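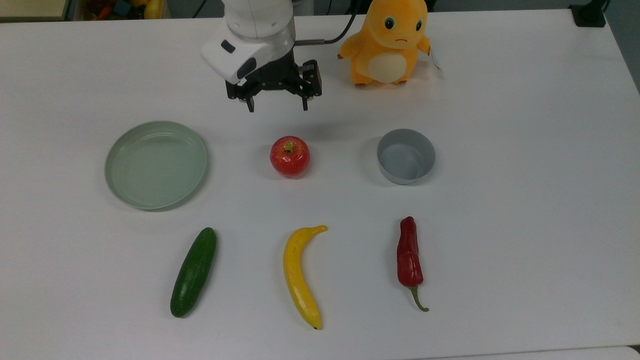
The gripper over the apple, open, with plate, bowl, cucumber, banana and pepper on the table.

About Clerport

Clerport is a small company that writes and checks working rules for robot arms used close to people. Our customers are workshops, teaching labs and research groups. They usually own one arm or two, and they have a table, a gripper and a shelf of objects, but they have no safety department to ask.

We started in one room in Wakivow, with one arm and a notebook. In the notebook we wrote every stop, every dropped object and every time that a person reached over the table when the arm was enabled. After the first August the notebook had 418 entries. Most of them were not serious. When we read them in order, we saw that the same small mistakes came back again and again, and from this reading we made the first version of our house rules, which we call Kokari.

What Kokari is

Kokari is a document of 100 rules for table work with light arms. It does not replace the national or international standards, and we tell this to every customer at the first meeting. A standard tells you what must be reached. Kokari tells the person at the table what to do at nine in the morning, before the first program runs.

Some of the rules, in short form:

Objects are placed with free space between them, enough for the open fingers to come down without touching a neighbor.
The gripper waits open and above the table, and nothing is left between the fingers at the end of a shift.
Cables are guided up and away from the working surface. A cable that lies on the table is a reason to stop.
Clamps and mounts at the table edge are checked by hand each day, also when nobody has moved them.
Objects that are not part of the task go back to the shelf, or they are written in the setup sheet.
Hands enter the area only after the person has said "hold" and has heard the answer.

The last rule is the one that visitors find strange. We kept it after long discussion, and new colleagues learn it on their first day.

How we work with customers

We come to your place and watch one full working day without saying much. After this we write a report, normally short, with the points sorted by how soon they should be changed. Then we return and go through the setup sheet together with the people who really use the table. If a rule does not fit your work, we want to know it. Eleven rules of the present version were changed in this way.

For training we use plain objects, mostly plates, bowls and artificial fruit and vegetables. A banana and a cucumber ask for different approach angles, and a round apple shows quickly if the fingers are not well aligned. Beginners understand a rule better when they try it with things they know from the kitchen.

Jakab

Jakab is our record system. It keeps setup sheets, daily checks and stop reports in one place. Until now it holds 3,460 daily checks from 211 tables, and customers can see their own records at any time. We do not sell these records and we do not show them to other customers.

What we do not do

We do not build arms or grippers, and we take no payment from those who do. We do not certify machines – for this you need an accredited body, and we can help you to prepare the papers. We also do not work with heavy industrial cells behind fences, where other colleagues have much more experience than we have.

Contact

Please write to us through the form on this site and tell us what kind of arm you have, how big is the table and how many people work at it. We answer in English.

Page last changed 17 May 2018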